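Workshop notebook, Grivley tackle shed – March, 7:40 a.m.
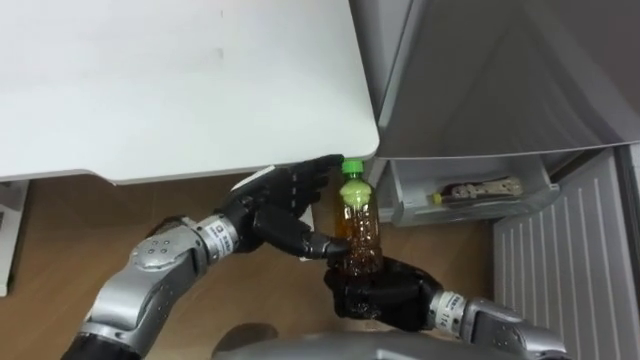 Bottle of tea, green cap, by the fridge.

Stripped the two downriggers off the Delić boat. Port one has a bent boom pin and the clutch pads are glazed. Starboard is fine apart from salt in the level wind. Flushed it, greased it, put it back on the bench with a tag. Need a new pin before the halibut trip.

Respooled 7 trolling reels with the Workis braid. It goes on slick, so I put a few turns of mono under it first. One reel slipped anyway under a hard pull on the scale. Took it off and started over with more backing – held the second time.

Line counter on reel 3 reads short. Ran the whole spool out across the yard and got 883 on the dial, well under what the tape gave. Vesna Petek says the small gear wears on that model. She has a spare in her box and will bring it over.

Tied sockeye leaders until the hooks ran out. Zorica Gashi wants them a little longer than last season for the clear water at Clorkirico. Left two at the old length on the pegboard so we can compare.

To do:
Order boom pin and clutch pads
Sharpen or toss the rusty sinker-release clips
Check net hoop on the Delić boat, rivet is loose
Ask Zorica which dodgers she wants rigged, the sheet only says "green"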